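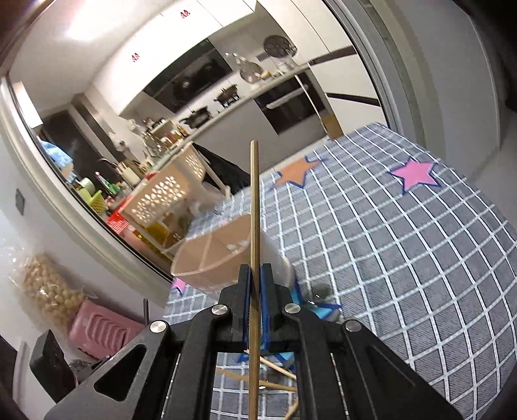 **Loditix Parallel Hand Tool, Series 25**

The Loditix hand tool is a two-finger parallel gripper carried and operated by hand, intended for recording everyday handling tasks that will later be performed by a robot arm. It is supplied by Wernico to laboratories, technical schools and production sites.

**Features**

- Parallel fingers with blue rubber pads, suited to thin items such as wooden skewers
- Black body with round silver screw caps
- Replacement pads available in packs of 100

| Item | Order number |
|---|---|
| Hand tool, complete | 3794 |
| Replacement pad pack | 887 |

**Demonstration at Korketti**

The tool may be seen in use at the Korketti open day on May 13, 2025. Demonstrations are held at a table beside a household kitchen, where staff pick up wooden sticks and handle paper cups and similar light articles. Visitors are invited to operate the tool themselves after a short introduction. Each group is limited to 25 persons, and places are assigned in order of registration.

Janssen, which has serviced the series since January, will be present to answer questions on pad wear, finger alignment and repair terms. Tools brought in for inspection should be handed over at the reception desk on arrival.

**Ordering and registration**

Orders placed during the open day are processed by Wernico under the usual terms. Schools may request a loan unit for one term; a signed loan form is required before shipment. Registration for the demonstration is free of charge and may be made through the Korketti front office.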